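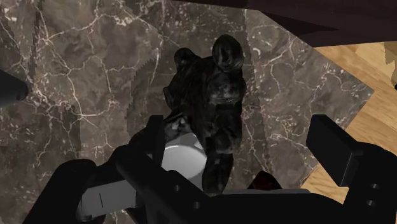

Our project reviews Skelura, the paid simulator package the lab got a one-term licence for in January. We wanted to know if a student team with no graphics person could set up pick and place tasks in it and get usable training runs. Short answer, mostly yes. The wrist view was what sold us at first. Kitchen task, dark plush bear next to a white bowl on veined marble, gripper fingers open on both sides, and the fur renders shaggy instead of like a painted ball. Dark bear plus black fingers on brown stone is a hard case for any segmenter, and that is why we kept this setup for most of the testing.

Setup
Install took most of an afternoon. The docs assume you already own the Bandico asset pack, which is sold separately, we did not know that. Once it was in, scenes load from one config file. Randomizing textures and object poses is a couple of lines. Changing the lights is not, you have to restart every time.

What we ran
4 tasks, 2092 episodes total. Kept 1237 after filtering. Most of the thrown out ones were physics problems — objects sinking into the counter or shooting off when the fingers closed. Soft toys are treated as rigid bodies unless you pay for the Kisitis plugin. We didnt.

Results
Policy trained on the kept episodes got 70 percent on held out scenes in sim. Bowl tasks did better than toy tasks. Failures were mainly grasps that closed too early. We have not tried it on the real arm yet so please dont read the number as more than it is.

Likes
Rendering is good. Fast resets. Export worked first time with our loader.

Dislikes
Price for add-ons. Error messages (one just said "bad node"). Support answered our first ticket in a day and the second one never. Also the free tier, called Lo, puts a cap on episode length and you only find out when the run stops.

Still to do
Rerun the toy tasks with softer contact settings, fix the light script, redo the table of failure types — the one in the appendx is from the old filter.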